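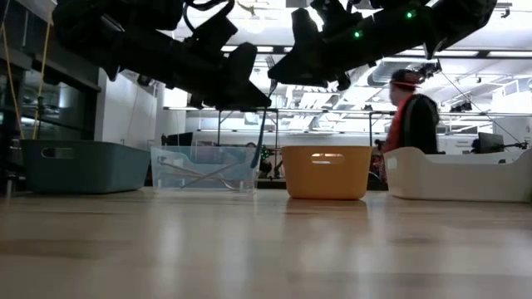
*Both arms parked over the bins, grippers down. The clear bin has the rods in it.*

I've been putting off writing about the two-arm cell because I was asked to be positive about it, and I've now looked after it long enough to know I can't manage that for a whole post. So this is a maintenance diary with some grumbling.

The cell sorts parts between four plastic bins. Praso supplied the integration, and their handover binder says the setup is "self-maintaining within normal operating limits." I have been fixing machines for a living for a fair while and I've yet to meet one that maintained itself. What they mean is that it runs a calibration routine at start-up and logs the result. Reading the log is my job, and so is doing something about it.

The fault that ate most of March was drift on the left arm. It would pick nicely in the morning and by mid-afternoon it was closing its fingers a few millimetres to one side of where it should. Thin rods are the worst thing you can ask it to grab. They lie across each other, they roll, and a clear bin is no friend to any vision system I've worked with. The right arm, same program, same tooling, was fine.

Praso's support line told me to recalibrate. I did. It was good for a day. They told me to recalibrate again. On the third call I got Renji Nakajima, who at least asked what the cables were doing, and that was the first sensible question I'd heard.

What the cables were doing was pulling. The bundle on the left arm had been dressed too short at one of the joints, so every time the wrist turned past a certain point it dragged on the gripper mount. The mount screws had backed off under it. Nothing you'd spot by looking. I only found it by powering down, locking out, and wiggling the gripper by hand, which is a diagnostic method you won't find in the binder.

For anyone with a similar hanging setup, this is the order I did it in:

1. Lock out and let both arms settle. They're mounted overhead, so support the one you're working on before you touch anything structural.
2. Cut the ties at the tight joint and give the bundle enough slack for the full wrist rotation. Check it at both extremes.
3. Take out the mount screws one at a time, clean the threads, put thread locker on, and torque them in a cross pattern.
4. Leave it for the full cure time. Don't let anybody talk you into starting early.
5. Recalibrate, then run it empty before you put parts back in.

I ran 200 cycles with no parts, then let it go on the real job. Before the repair the log showed 12 missed picks in a shift. I'm not going to quote the new figure until I've got a month's worth, and I'd ask the same of the people who sell these things.

Nataša Radonjić wanted to know why we don't add a second camera and let the software correct for the drift. We could. Then we'd have a loose gripper with a clever program hiding it, right up until the gripper let go. I'd sooner tighten the screws.

My other gripe is the bins. They sit on a smooth tabletop with nothing to locate them, and the program assumes they're where they were when it was taught. Bump one with your hip and you've introduced your own error. I've asked for corner stops. Zoriana Polishchuk has drawn some up and they'd cost next to nothing, but they're waiting on a sign-off. For now I've put tape on the table. It's ugly and it works as long as people look at it.

The cycle counter was at 3857 when I knocked off. I've set myself a reminder to check the mount screws again at the next service and I've written the torque value on the inside of the cabinet door, where it should have been from the start. If the left arm is still picking straight by then, I'll move on to the squeak in the right one.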